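Print this page | E-mail this page | Reading time: 2 minutes

Hiscombe Garment Steamer - Set-up Guide
Section 3: Filling, heating and first use

Read Section 1 (Safety) before you start. The steamer must stand upright on a level floor at all times.

1. Lift the tank off the base by its handle. Turn the cap anticlockwise and fill with cold tap water to the MAX line.

2. Refit the cap until it clicks. Lower the tank on to the base and press down firmly.

3. Slot the pole into the base and tighten the collar by hand. Hang the steam head on the hook.

4. Plug in and press the power button. The light flashes while the water heats and stays on when the steamer is ready.

5. Point the head away from you and let it steam into the air for 105 seconds. A few drops of water are normal on first use.

NOTE: In hard water areas, empty the tank after each use. Do not add scent, starch or descaler to the tank. Use Clalen sachets only as set out in Section 6.

CAUTION: Steam burns. Never steam clothes while they are being worn, and keep your free hand behind the head, never in front of it.

6. Hang shirts and dresses from the pole. Start at the collar and work down slowly, pulling the hem lightly with your free hand.
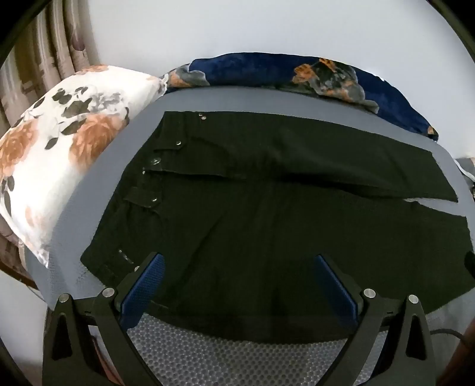 7. Trousers need a little more care than shirts. Check the care label, empty the pockets and hang them by the hems so that the weight pulls the creases out. Black cloth shows water marks, so keep the head 13 mm clear of it and do not stop in one place. With silver buttons and rivets along the waistband, as on the black pair, steam between them and let the metal cool before you touch it - it holds heat longer than the cloth does.

8. Switch off, unplug and leave to cool fully before emptying the tank.

Guide last revised 30 September 2018

Shares: 13 | Comments: 0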